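Plukard 仿真抓取软件图集

Tindbridge 研究所 软件与控制部
首页 > 项目 > Plukard > 图集

简介

Plukard 是 Tindbridge 研究所软件与控制部承担的桌面抓取软件项目,研究范围包括目标识别、位姿估计、抓取规划、轨迹执行以及配套的调试与回放工具。本页汇集项目在仿真环境中的渲染画面,并附各软件模块的简要说明,供合作单位、研究生及相关技术人员查阅。

项目由 Lina Nasrallah 主持。感知模块由 Leen Geagea 负责,规划模块由 Jihad Chamoun 负责,控制与接口由 Braulio Robles 负责,回放工具及文档由 Qusai Awad 负责。本页文字由文档小组于四月修订,模块名称与配置项以现行版本为准。

软件组成

Plukard 的软件分为感知、规划、控制和工具四个部分。各部分以独立进程运行,通过统一的消息接口交换数据,可以单独启动、单独替换。消息定义保存在公共仓库中,任何字段变更须先经接口负责人审核,再由各模块同步更新。

感知部分的代号为 Orkach。该模块接收仿真相机输出的彩色图像与深度图像,完成物体分割,给出每个物体的候选轮廓、表面点云和位姿估计。Orkach 对每一项估计附带置信度,下游模块据此决定是否请求新的观测。对于表面纹理不规则的物体,模块采用点云配准与轮廓拟合相结合的方法;对于半透明容器一类深度数据容易缺失的物体,则提高彩色轮廓的权重,并在输出中标明深度有效区域的比例。

规划部分的代号为 Karam。该模块以 Orkach 的输出为输入,在目标物体周围采样候选抓取姿态,依次进行可达性检查、碰撞检查和排序。排序时考虑的因素包括两指接触面的法向夹角、接近方向上的空间余量、手腕关节距极限位置的距离,以及抓取后抬升路径是否经过其他物体上方。候选姿态全部未通过检查时,Karam 返回失败代码和逐项原因,不自动放宽约束。

控制部分负责将规划结果转换为关节轨迹,并在执行过程中监测跟踪误差。接近段、闭合段和抬升段采用各自的速度上限与误差阈值。任一阶段误差越限,控制器即停止运动并保持当前姿态,同时将停止时刻前后的数据写入日志。夹爪开合由单独的指令通道控制,闭合指令的终止条件可设为目标宽度或接触力,两者也可同时启用。

工具部分包括场景编辑器、日志浏览器和回放程序。场景编辑器用于设定物体种类、初始位置和朝向;日志浏览器用于检索消息与错误代码;回放程序可在同一时间轴上显示图像、点云、候选姿态与关节曲线,并支持逐帧导出。

仿真场景设置

现行测试集分为 5 组场景配置,共收录 14 种物体模型,外形涵盖块状、筒状、瓶状和近似球状。每组配置规定物体的投放区域、最小间距和随机种子。物体允许相互倚靠,也允许平放、直立或倾斜。各配置的桌面统一采用单色材质,以便将分割误差与背景纹理的影响分开考察。

测试时,操作人员在任务文件中写明目标物体,其余物体按干扰物处理。任务文件同时记录随机种子、软件版本号和相机参数。三项信息缺一者,其结果不进入统计表。

仿真画面取自 2 类视点。第一类为手部视点,位置靠近夹爪,画面下方及侧边可见手指部分,主要用于近距离位姿修正。第二类为外部视点,可见机械臂末端、夹爪和桌面物体之间的关系,主要用于检查接近方向与间隙。两类视点的外参在场景载入时写入日志,回放时可分别选用或并列显示。

抓取流程

一次抓取任务由以下步骤构成。

(一)载入场景与任务文件,核对版本号和相机参数。

(二)Orkach 进行首次观测,建立物体列表,输出目标位姿及置信度。置信度低于阈值时,控制器将手部移动到备用观测位,重新采集。

(三)Karam 生成并筛选抓取候选,将排序靠前的候选交由轨迹生成程序求解。求解超时的候选予以剔除,并在日志中注明。

(四)控制器执行接近段。到达预抓取位后,利用手部视点图像进行位姿修正,修正量超过设定范围时返回步骤(二)。

(五)闭合夹爪,检查终止条件,随后执行抬升段。

(六)抬升结束后,由感知模块再次判断目标相对于夹爪的位置,写入任务结果。

步骤(四)与步骤(六)对手部视点图像的依赖程度较高。手指进入画面后会遮挡部分桌面区域,Orkach 根据夹爪模型和当前开合宽度生成遮罩,将手指像素从物体分割结果中排除。遮罩边缘保留少量余量,余量大小由配置文件设定。余量过小时,手指边缘像素可能并入相邻物体;余量过大时,靠近指尖的小物体轮廓会受到侵蚀。目前的默认值由感知小组在测试集上标定,外部用户更换夹爪模型后应当重新标定。

外部视点图像不参与闭环修正,仅用于记录和人工审查。审查人员重点核对三个方面:手指与目标之间的相对位置、夹爪本体与较高物体之间的间隙,以及目标邻近物体在执行前后的位移。第三项须结合同一任务的多个时刻进行比较,不得依据单幅画面作出判断。

图集

图中文字说明仅标注视点和与软件模块有关的内容。物体的模型名称、位姿数值及任务编号请在回放程序中查询。

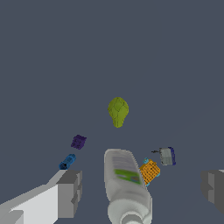
图一 手部视点。白色瓶体侧卧于两指之间,绿色物体位于较远处,周围留有空间。左侧手指的指尖邻近蓝色筒状物体,此类位置适合检查手指遮罩的余量设置。
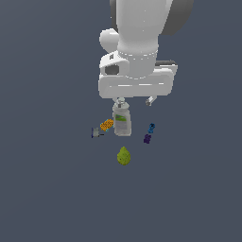

图二 外部视点。夹爪两指张开,左指位于直立的半透明瓶体上方。夹爪本体与瓶体之间的间隙属于 Karam 碰撞检查的内容。

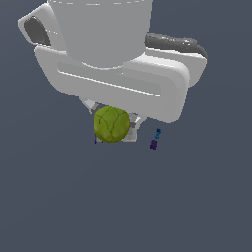
图三 外部视点。绿色物体位于指尖处,右侧桌面上有蓝色与深紫色的小型物体。 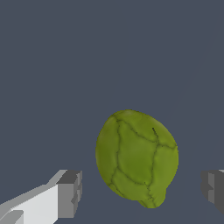

图四 手部视点。绿色物体处于两侧手指之间,与右指的距离较近,背景为均匀的灰蓝色。物体表面的深色纹路可供轮廓拟合与特征提取参考。

回放与数据格式

图集所涉及的任务类型均可使用回放程序查看。每个任务目录下设图像、点云、关节数据和事件记录子目录,文件名以任务编号和时间戳组成。图像采用无损格式保存,深度图以毫米为单位,无效像素取零值。关节数据按控制周期记录,事件记录采用纯文本格式,每行一条,依次为时间戳、模块代号、事件代码和附注。

回放程序启动后,应首先选择任务目录,再选择视点。并列显示两类视点时,程序以仿真时钟为准进行对齐,不使用文件写入时间。如需叠加显示候选抓取姿态,应在图层菜单中启用 Karam 图层,并指定显示的候选数量上限。叠加图层只影响屏幕显示和导出图像,不改动原始数据。

导出单帧图像时,程序默认附带一份同名的参数文件,内容包括视点类别、相机内外参、夹爪开合宽度和软件版本号。对外提交图像时,请一并提交该参数文件。

已知问题

Orkach 在瓶体直立且与邻近物体接触时,分割边界可能向邻近物体一侧偏移。感知小组正在调整轮廓权重,修正内容将随后续版本发布。在此之前,建议用户在任务文件中启用接触边界复核选项。

渲染器在部分配置下不输出物体投影。依赖阴影线索的外部算法在接入前应确认该设置,并在结果报告中注明。

近距离视点下,物体边缘可能出现锯齿。提高渲染分辨率可以改善边缘质量,但会延长单次观测时间。闭环修正任务请使用默认分辨率,离线分析任务可自行调整。

日志浏览器在打开体积较大的事件记录时,检索功能响应较慢。工具小组建议先按模块代号筛选,再进行关键字检索。

使用与引用

本页图像可用于教学、学术报告和非商业性技术交流,使用时请注明“Tindbridge 研究所 Plukard 项目”,并保留图号。用于出版物的,应事先向项目组提出书面申请,说明出版物名称、拟用图号和用途。未经许可,不得对图像中的机械臂、夹爪或物体进行增删后再行发布。

使用本项目软件取得的结果,应当在报告中写明 Orkach 与 Karam 各自的版本号。仿真结果不得表述为实物试验结果;两者同时引用时,应分表列出。

申请材料由 Qusai Awad 受理,涉及接口与控制程序的技术咨询由 Braulio Robles 答复。来函请在标题中注明项目名称和所涉模块。

相关页面

Plukard 项目概况
Orkach 感知模块说明书
Karam 规划模块说明书
任务文件编写规范
回放程序下载与更新记录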